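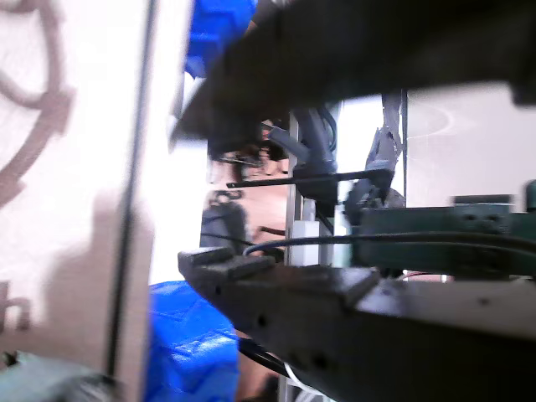 Nandthorpe workshop, 6 May 2023.

Flurna work table, white top: long-term review

The Flurna is sold as a general-purpose work table in two lengths. The shorter one costs $316 and the longer one $445. I bought the shorter, set it up in the workshop at Nandthorpe, and have now used it for 231 days, mostly for small assembly, wiring and bench testing. Rated load is 158 pounds, evenly distributed. I have not tested to that limit.

Assembly is straightforward. The legs bolt to a subframe and the top is screwed on from underneath. The supplied hex key is too short to get proper torque on the corner bolts, so use your own. One of the four leveling feet arrived with a damaged thread. The seller, Hegedűs, replaced it within the week and did not ask for the old one back.

Stiffness front to back is good. Side to side there is a small amount of sway if you lean on a corner, and it increases when the feet are run out more than half an inch. A cross brace is available separately and should be in the box at this price.

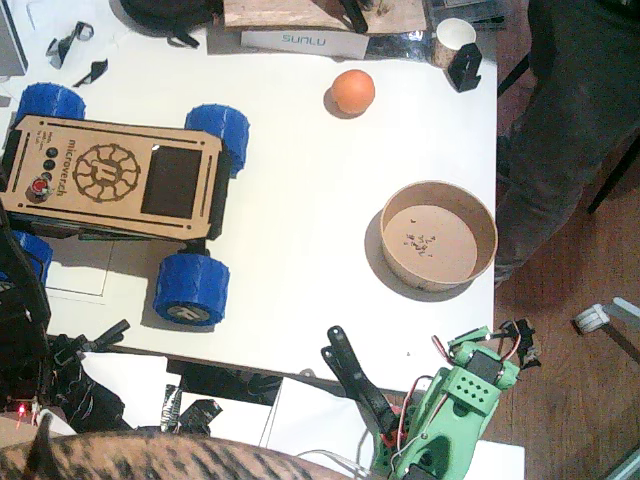 Surface area is the main reason to consider this model. The top has no lip, tray or cable slot, so all of it can be used, and it fills up anyway. A small four-wheeled car with chunky blue wheels takes a fair part of the left half, and with the SUNLU box on its side along the top edge, a paper cup next to it and a bowl further over, there is still clear white table between them. Contrast is high for anything colored: an orange ball or a black clip can be picked out immediately. The missing lip does mean that round parts can leave the table – level the feet carefully before relying on it.

Cleaning takes a damp cloth and dish soap. Marker ink needs alcohol. I have one permanent mark near the front, from a hot soldering iron, and would recommend a mat for that kind of work.

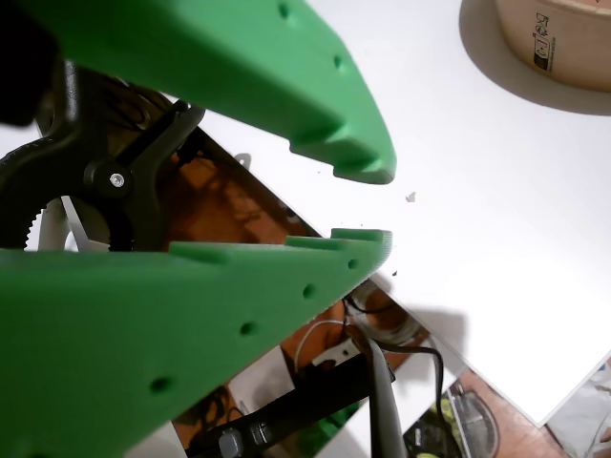
Glare is the weak point. Under overhead lighting the white top is bright enough to be tiring over a long session, and it does nothing to help with pale scrap. A small white fragment like the one near the mirrored panel is easy to miss, while the same piece on a gray top would show at once. Shadows stay soft, as under the beige paper container in the corner, and I find that comfortable for reading small print on parts. A gray version of the top is listed but was out of stock when I ordered.

For: flat unobstructed top, stiff front to back, easy to clean.
Against: side sway, short hex key, brace sold separately, glare.

I would buy the shorter version again, in gray if available. The longer one uses the same legs and I would not order it without the brace.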